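Stories > Workbench > Interviews

Ask the electrician at Maurya what gets overlooked in a house and the answer comes fast: the box. I spent a morning in Nellport talking about little else, and I loved it!

"People will spend a week picking a switch plate," I was told, "and then grab any old box to go with it."

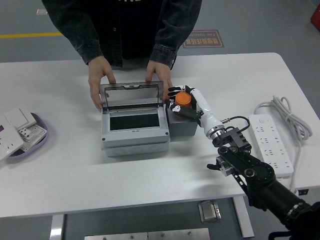
Archana Joshi
Staff writer, Home & Workshop

The one we talked over was gray plastic with a see-through lid on a hinge, so you can look in without opening anything. Along the lower front runs a row of round knockouts. "Plan your cable runs first," the electrician said. "Only open the ones you need - I've seen boxes with every hole punched and five cables in them."

And the lid? I figured it was just for looks (sorry). "I want to see trouble before I touch it," came the reply, after nearly 57 service calls this summer.

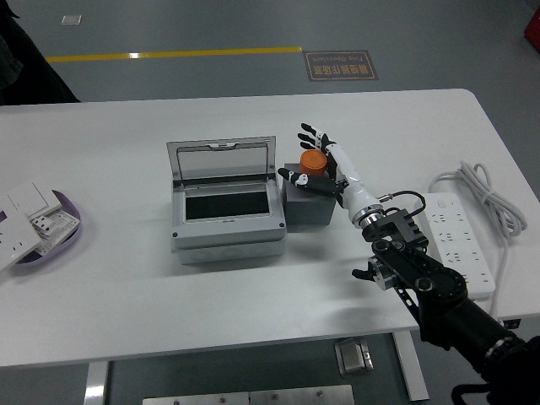

The junction box with its clear lid propped open.

We got onto power strips too, and coiled cords. "Unroll the whole cord before you run anything heavy off it." I went home and unrolled mine.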